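Two Arms, One Table: What Our Fault in Week Nine Taught Us

Student project report, Robotics Workshop II
Heriberto Bermúdez, for the Skivgate group
May 26, 2021

1. What we set out to do

Our project was to get two robot arms to handle cloth together. Cloth is a great subject for a student team because it is cheap, it never breaks, and it is really hard! A block stays the shape you left it in. A folded cloth changes shape the moment you touch it, and you have to plan for that with every move.

The course gave us a bench at Viltgate with a pair of arms already mounted, and we started in January. We named our control software Skivgate, which also ended up being the name of the group. It sits on top of Vimo, the teaching library that the lab hands to everybody, and it does three things: it reads the joint positions, it plays back moves we have recorded, and it keeps a log. The log saved us later on, so I am going to brag about it a little in this report.

The task was simple to say. One arm picks up the cloth and stands it up, the other arm takes it, and the cloth goes back down on the table. We called this a handover.

2. The first half of the semester

We spent the early weeks on picking only. Grip too high on the fold and the top layer slides off. Grip too low and the fingertips press into the table, which the motors do not like at all. We ended up lowering the fingers slowly, watching the motor current, and stopping when it went up. It was a very satisfying thing to get working, and I still think it is the best piece of code we wrote.

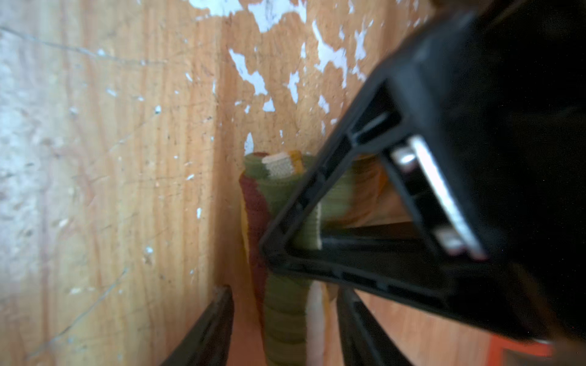 The squeeze needed the same kind of care. We had a fixed closing value at first, and it worked on a thick fold and then dropped a thin one. After that we let the fingers close until the current reached a limit, held it there, and wrote the final finger position to the log. You can tell from that one number if the cloth is in the grip or if the fingers have closed on nothing. I would recommend this to any group that works with soft things.

By the time we were ready for handovers we had logged 3425 pick attempts across both arms. Of these, 1689 were done after the current limit went in, and those are the ones we used for the results in our poster.

3. The fault

The fault happened on handover run 134. The giving arm had the cloth up and was waiting. The receiving arm started its approach, got most of the way in, and then turned its wrist hard in the wrong direction. It did not slow down. The fingers hit the side of the other gripper, both arms shook, and the receiving arm kept pushing until one of us hit the stop button.

No one was hurt. Our hands were off the table, as the lab rules say they have to be, and I am very glad we had kept to that even on the boring days. The damage was a cracked finger on the receiving arm and a stripped screw in its mount. The cloth was fine, of course.

We were pretty shaken up and also, I have to admit, excited to find out why. We pulled the power, wrote down everything we remembered before talking to each other, and copied the log to a second computer.

4. Finding the cause

Our first guess was the recorded move. We played it back on the receiving arm alone, with the other arm parked far away, and it ran clean every time. Our second guess was timing between the two arms. That was wrong too, but checking it took us a whole session.

The log gave us the real answer. For a short stretch just before the collision, the wrist position on the receiving arm did not change at all. It was the same value over and over, down to the last digit. A real joint never does that, because there is always a bit of noise. The wrist had stopped reporting, and Skivgate had kept using the last value it got. The controller thought the wrist was lagging, so it asked for more and more. When the readings came back, the wrist was far past where it should have been.

So there were two causes, one on top of the other:

Hardware: a connector at the wrist that lost contact when the cable was pulled tight.
Software: our code did not check how old a reading was before it used it.

The second one is on us. Vimo gives you a time stamp with each reading, and we were throwing it away.
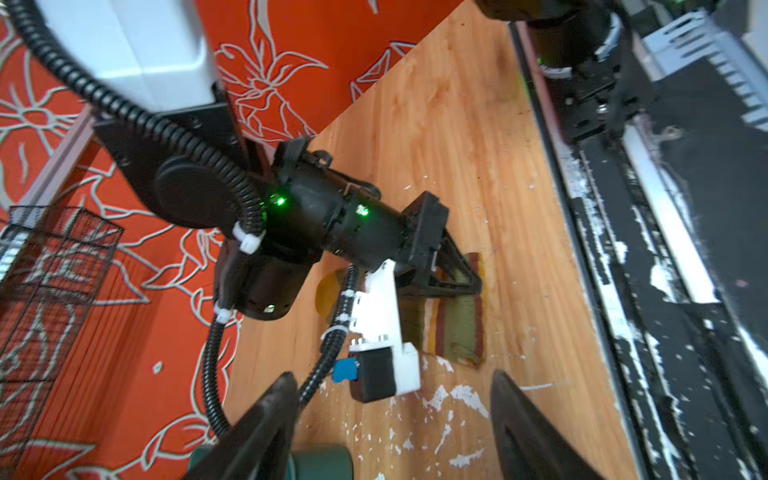 Cable routing turned out to matter much more than we had expected when we planned the project. The wrist joint turns a long way during a handover, and anything that runs past it has to have enough slack for the worst pose and still not catch on the other arm. We bent the arm by hand into every pose in the handover, with the power off, and looked at the cables each time. They run in black corrugated conduit held to the arm with white zip ties, and where you put a tie decides which part of the conduit gets to move. Put one too close to a joint and all of the bending lands on the connector. We also learned not to trust the lights on the motors. Green means the motor has power, and ours stayed green with the signal gone – I checked this on the bench by pulling the plug halfway out.

5. What we changed

Skivgate now throws out any reading that is too old and stops both arms, not only the one with the problem. Stopping both was a long argument in the group. The case against it was that the healthy arm might be holding something, but for cloth that does not matter, and we wanted the simple rule.

We also put a cap on how far the commanded position can get ahead of the measured one. This alone would have made the collision a gentle bump.

On the hardware side we replaced the connector, printed a new finger, and borrowed a torque driver from the Hartley bench next door so we would not strip a screw again. The stop button was moved to the front of the table. It used to be at the back, where you had to reach past an arm to get it, and we should have seen that in week one.

6. Testing the fix

We tested by causing the fault on purpose. With the arms at low speed, we unplugged the wrist signal in the middle of a move and watched what happened. Both arms stopped every time, except for 2 tries in which the stop came later than our limit. Those were traced to the log writer, which was blocking the control loop while it saved to disk. It now runs in its own thread, and we have not seen a late stop after that.

Handovers at full speed started again the week after. I stood there with my thumb on the button for the whole first session, and I don't think I have ever been so happy to watch a piece of cloth change hands.

7. Notes for next year's group

Keep the time stamps. Plot the raw joint data once a week even if everything looks good, and look for flat lines. Do the power-off cable check again whenever you record a new move. The spare fingers are in the second drawer, and the print file is in the project folder under "finger_v4" – ignore v5, it is too short.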